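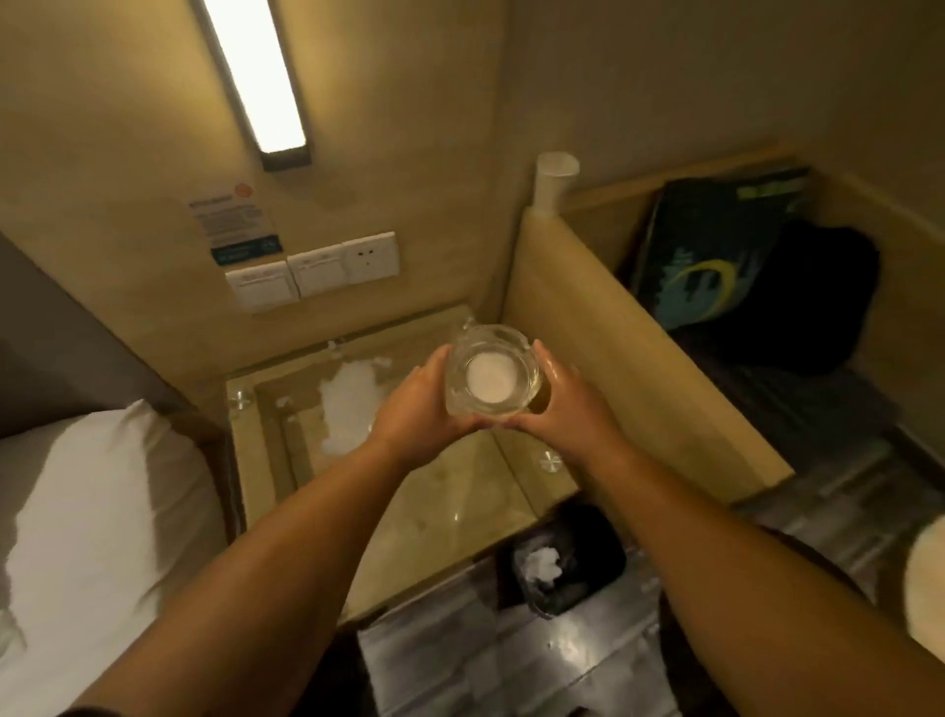

Coffret DVD « Judside, l'intégrale » : notre avis

Jeudi 14 janvier 2021

Reçu en décembre, fini hier soir. 12 épisodes, 3 disques, et un livret qu'on lit en un café. Pour ceux qui ont raté la diffusion : feuilleton hospitalier, une petite ville portuaire, Amarachi Tamuno en chirurgienne qui ment à tout le monde. Elle porte la série. Vraiment.

L'image d'abord. Propre, un peu molle dans les scènes de nuit. Le son, rien à dire – sauf l'épisode 2, dialogues trop bas, j'ai fini avec les sous-titres. Sous-titres corrects d'ailleurs, quelques fautes d'accord.

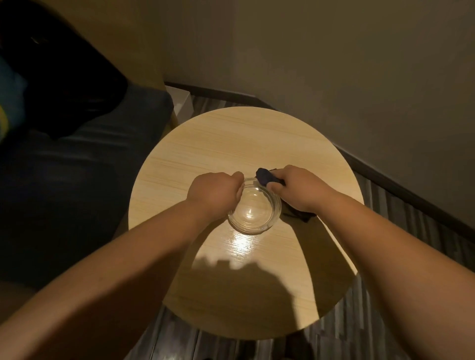
Côté bonus c'est maigre. Un entretien de 30 minutes avec Mudassar Sethi, le créateur, qui raconte comment le rôle du frère a failli disparaitre avant le tournage. Passionnant. Le reste : bandes-annonces, une galerie photo, deux scènes coupées sans intérêt. Pas de commentaire audio, alors que Panya Ongart en avait enregistré un pour l'édition anglaise de Faltonby. Dommage, c'était le seul truc que j'attendais.

Et le trophée du meilleur second rôle pour Prapai Jitpraphai ? Même pas mentionné dans le livret.

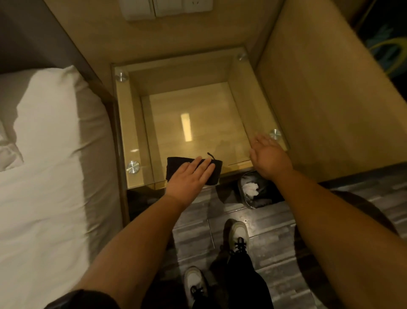 Les menus sont lents, avec un générique impossible à passer a chaque disque. Boîtier en carton, le mien est arrivé avec un coin enfoncé. Les disques tiennent bien.

Bref, à prendre pour la série, pas pour l'objet. Si vous avez déjà l'édition Faltonby, gardez la. Sinon attendez une promo.

Note : 3 sur 5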